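Gripper Test Operators, Part Time (Lerwood)

Vakance is hiring part-time operators for a comparison of handheld grippers at our Lerwood test room. The work is paid by the hour and runs through the end of January. Applications close Apr 25, 2020 for the first group. A second group may be added if we still have open shifts.

What the job is

We are comparing two finger pad designs, Alipour and Bornberg, on the same gripper body. Operators hold one gripper in each hand and carry out short tabletop tasks with each design. The tasks are picking up, turning, passing from one hand to the other, and setting down. You will repeat each task 30 times per session, switch pads, and do it again. After each block you fill in a one-page form on grip, slip and hand strain.

Sessions last 50 minutes, with a break before the next one. Most operators do two or three in a shift.

Who we are looking for

You do not need a technical background. You do need steady hands, normal or corrected vision, and the patience to do the same thing many times without speeding up. We take left-handed and right-handed applicants. You must be 18 or older and able to stand for a full session. Please tell us about any recent wrist, thumb or shoulder injury before you apply for a shift.

Experience with assembly, sewing, lab work or instrument repair is useful but not required.
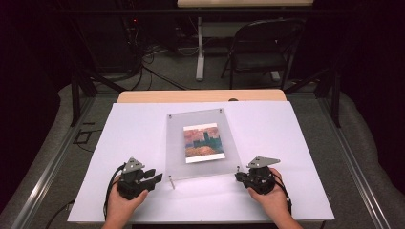
Thin, flat parts are the hardest items in the test set, and new operators spend most of their first shift on them. You should be comfortable working with an object between your two hands and bringing the jaws in from both sides. A clear or frosted panel like the one with the small painting on it can be hard to judge by eye, and the metal pins at its bottom corners leave less room for the fingers on that side. Each gripper has a cable, so you will also learn to keep it away from your wrist before you start a repetition.

Training is paid at the full rate. Travel costs are not covered.

To apply, use the form on the Vakance jobs page and quote reference 551. Include your available hours, your dominant hand and your glove size. We will reply within 17 days.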